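**FOR IMMEDIATE RELEASE**
Itusdale, December

# Lutton Opens a Second Test Floor So Your Go-Live Can Be Boring

Hi, I'm Vimala Pinto, and I run the controls group at Lutton. We usually let our sales folks write these, but I've been bugging them about this project for so long that they finally told me to write it myself. So I am!

Starting this month, our new test floor in Itusdale is open to customers. It's 50 paces from the old one (Raed Khalaf walked it, twice, with a cart full of power supplies) and it's where we'll be running every warehouse control system we ship from now on.

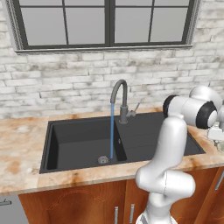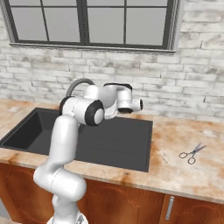 *Rendered views: the sink and the marbled countertop.*

If you've ever been in a distribution center at 4 a.m. while somebody scrolls through a log file and mutters, you already know why I wanted this. Most of the trouble I've seen over the years came from two systems that each worked fine alone and had never been introduced. The warehouse management software sends an order one way, the conveyor controls expect it another way, and there you are with cartons going around and around the loop.

On the new floor we hook up the customer's own software to our controls, using the same message formats and the same network settings they'll have on site. Then we throw orders at it. We have a tool for this called Cluster, which Fouad Shehata started writing as a side project and which has kind of taken over his life (sorry, Fouad). Cluster replays a real day of order traffic, and it can squeeze that day down or stretch it out. It also breaks things on purpose: dropped scans, duplicate labels, a printer that goes quiet right in the middle of a wave.

Our first customer through the door was Farouk, a parts distributor that was moving its returns and its outbound orders onto one system. We ran 1311 test cases with them over eight weeks. I won't pretend it was all smooth. We had a nasty one where canceled orders kept a lane reserved, and it took us most of a week to find it. But we found it here, with coffee, in daylight, and their shipping team never had to hear about it.

"I came in expecting a demo and I ended up with my sleeves rolled up," said Rupert Holzer, operations manager at Farouk. "My supervisors got to make their mistakes on your floor, and by the time we switched over they were the ones explaining the screens to me."

That part about the supervisors matters a lot to me. We've set aside a training area next to the test racks so operators can work with the same screens and handhelds they'll use at home. Bring your night shift too, please! They're the ones who'll be alone with it.

A few practical things people have been asking:

- Floor time is included in all new Lutton control projects.
- Existing customers can book it for upgrades. Mohcine Bensaid handles the calendar.
- We can host about 200 connected devices at once. If you need more, talk to us early.
- Remote sessions are fine for software testing, but we'd like you here in person for operator training.

**About Lutton**

Lutton designs and installs warehouse control systems for distributors, retailers, and manufacturers. We're based in Itusdale.

**Press and floor visits:** Mohcine Bensaid, Lutton customer projects

###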